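The Wire Sorter

The shed on Chacko Lane had a kettle, a drill press, a heater that smelled of hot dust, and in September it had the arm as well.

Rajeshwari Unnithan had wanted an arm since she was nine years old and had drawn one on the back of a gas bill. Now she had half of one. The other half belonged to Allis, who had paid for the motors and who maintained that the shoulder joint was therefore hers. They had built it over the spring and most of the summer, on the long bench under the window, and they had called it Pullier because that was what it was meant to do. It pulled things. It pulled them apart from other things, if you were lucky.

The things were wires. The shared workshop ran on scrap, and the scrap came in sacks: dead printers, dead toasters, the insides of a church organ somebody had given up on. Everyone who used the place cut out whatever wire they came across and threw it in a drum by the door, and everyone who needed wire went to the drum, swore at it, and bought new. There were 200 metres in there, Allis reckoned, and you couldn't get a foot of it out without bringing the rest along like a wet jumper.

"It's perfect," Rajeshwari had said, back in the spring, with both arms in the drum up to the elbow. "It's the perfect first job! It's horrible!"

So they taught it. They did it the slow way, one of them driving Pullier by hand from a pair of levers Allis had made out of bicycle brakes, the other one calling out. Every go was saved. Close, lift, shake, let go, try again. The idea was that if you showed it enough goes it would begin to get the feel of the thing for itself, and Rajeshwari loved this idea so much that she'd explain it to people in the queue at the chip shop. You couldn't write down how to untangle a wire! She had tried. She had filled two pages and got as far as "find an end".

By the middle of the month they had 1041 goes in the log, and the evening came when they agreed to take their hands off the levers.

Allis made the knot. She took three bits from the drum, orange and yellow and white, and rolled them between her palms like pastry, and then she put the thing down on the white board and stepped back to the kettle, as far off as she could get and still see the screen.

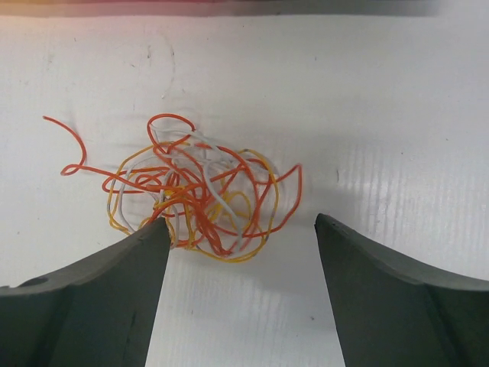
Too much orange in it, Ivex said from the doorway, and far too mean for a first try, and had they thought of starting it on string?

"String's worse," said Rajeshwari, without turning round. "String's got no spring in it. Wire wants to open up, it only needs asking. Come in or go out, you're letting the moths in."

Ivex came in. Allis handed over the tea she had been making for herself and started another.

"Which one will it go for?" Ivex asked.

"We don't know," said Rajeshwari, and she said it with such joy that Ivex laughed out loud. "That's what's so good about it. I know which one I'd go for. I'd go for that tail on the left, because it's sitting out there by itself and it's practically waving. But Allis always goes in at the top, and she did more of the goes than I did."

"I've got more patience," said Allis.

"She's got more patience. So it might be an Allis or it might be a me."

She pressed the key. For a moment there was only the heater ticking, and then the elbow motor gave the little rising whine that they had never managed to cure, and Pullier went down to the board.

It missed. It shut its fingers on nothing, politely, and opened them again.

"That's a me," said Rajeshwari.

It tried again, lower down, and this time it had hold of something and the whole knot came up with it, turning in the air. Allis put down the milk. On the levers this had always been the bad moment – you would feel the weight and know you had the lot, and your hands would want to yank. Hers never had. She would give it a small shake, wait, and give it another, as if she were getting sand out of a towel. Rajeshwari had watched her do it night after night and had been, at times, so bored by it that she'd gone outside to look at the bins.

Pullier gave the knot a small shake. It waited. It gave it another.

"Oh," said Allis.

"That's you!" Rajeshwari had her by the sleeve. "That's you, that's your shake, look at it! It's even doing the wait!"

The knot dropped back on the board, a bit bigger and a bit looser than before. Nothing had come free. They were both delighted. Ivex, who had expected rather more, looked from one to the other and drank some tea.

It took most of the evening. They learnt a lot from it, and Rajeshwari wrote it all down on the wall, which was where they kept the notes. It was better when the lamp was moved back. It was bad at white on white, as anyone would be. It would sometimes pick up a wire, bring it all the way over to where the bins stood and then hang there with its prize, and they'd stand beside it, hardly breathing, while it made up its mind. Rajeshwari said that this was thinking. Allis said it was a slow computer. They put it on the wall as "the pause" and drew a box round it.

They cleared up between tries and laid things out again, and the bins went yellow, red, then the dark one at the end that Ivex called black and Allis called green. The yellow wire was for the yellow bin. Red had to do for orange. White got what was left. 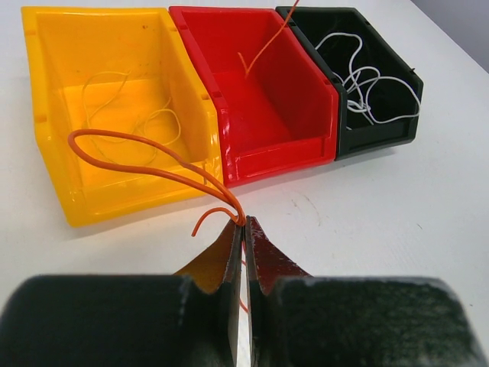 "Go on," Rajeshwari said to it. "Go on, my love, you know this one."

The elbow whined. Ivex had stopped drinking. Out on the lane a van went by and set the tools humming on their hooks, and Allis found that she had both hands held out in front of her, curled round a pair of levers that weren't there, and that her right thumb was moving.

"Don't help it," said Rajeshwari.

"I'm not."

"You are, you're steering."

"So are you," said Allis, and Rajeshwari looked down at her own hands and saw that it was true.

At ten o'clock Ivex went to the drum by the door, took hold of a grey end as thick as a pencil and leaned back on it. A good deal of the drum came too.

"Could it do this next?" Ivex asked.

Rajeshwari was already looking for the snips.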